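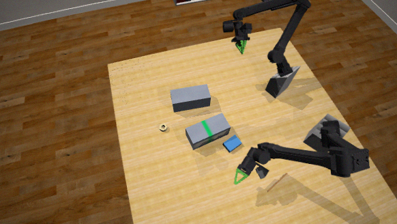

Week 3: Floors, tables and what wood does when you're not looking

Right, welcome back! Last time I went on far too long about stone, so I owe you some timber. These are my own notes tidied up a bit, and they cover everything I got through before the projector gave up.

The thing to hang on to is that wood keeps taking in and letting go of water for as long as it exists. A board gets wider in damp air and narrower in dry air, and hardly changes along its length. If you remember one sentence for the test in September, have that one.

Parquet copes with this rather well (I'm very fond of it, you may have noticed). Small pieces each move a little, so the gaps are spread out and you don't get one great crack down the middle of the room. Wide planks are another story. My first flat had them, and by the end of winter I could lose a pencil between two of them!

We looked at the Pumness house, where the hall floor was laid tight to the walls on all sides. It had no gap left at the edge, and the skirting was fixed down through the boards. One wet summer later it had humped up in the doorway. Kobina Dogbe did the repair and reckons he took up 65 blocks, planed them, and put most of them back. Do read his write-up, it's in the Debnath folder and it's only 5 pages.

Tables next. A solid top has to be allowed to slide a bit on its base, so look underneath for slotted screw holes or little wooden buttons. Glue it down hard all round and sooner or later it will cup or split.

Someone asked about finishes. Oil, wax and varnish all slow the water down, and none of them stops it. I'd oil a kitchen table and varnish a hallway, but people do argue about this.

For next week: find a wooden floor at home or in college, sketch the pattern, and mark which way the grain runs. Bring a ruler.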